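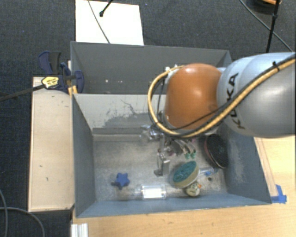 KUKA arm over the gray bin, gripper lowered inside.

Notebook > Handsets > Grip and size > Windura

April 2, 2020

Windura sample, second round of holding tests. I write this at home from my paper notes, so please excuse the order.

The phone from Briten came with the new back cover. It is more curved at the long sides than the first one, and the matte finish goes until the camera ring. Weight I did not measure again, the battery is the same part.

What I did: 30 one-hand tasks with each cover, thumb only, standing. Unlock, type a short message, pull down the notifications, take a photo with the volume key. After each task I wrote down if I had to move the phone in my palm. With the old cover I had to move it 21 times. With the new one I lost the count sheet for the second half, so I will repeat it and not guess. My feeling is that it is better, but a feeling is not a number.

The power key is still too high for me. I have small hands. Štěpánka Vondráček tried the same sample last week and she reaches it without problem, but she complained about the fingerprint reader, which she touches by mistake when she turns the phone to landscape. I did not have this even once. We should write both things in the report to Briten and let them decide.

Rubber case from Skurnitz: fits the old cover well, on the new one there is a gap at the lower left corner. I can put a fingernail in it. Dust will go there. Asked Skurnitz for a corrected one, no answer yet.

Software: the one-hand mode makes the screen smaller after a swipe on the bottom edge. It reacted in 2 of 5 tries when I held the phone low, near the charging port. When I hold it in the middle it always works. Maybe the palm covers the edge and the phone thinks it is an accidental touch. Ibarra has a setting for palm rejection in the test build, I must ask which value is used now. Please do not update the sample before I know this.

Still open:
- repeat the new cover test, complete sheet this time
- same tasks sitting, and with the left hand
- ask Štěpánka for her written notes, I have only what she told me on the phone
- find the calipers and measure the width at the volume key. The drawing and the sample do not look the same to me there.

The old cover stays in the envelope with my initials. Charger is in the drawer under it.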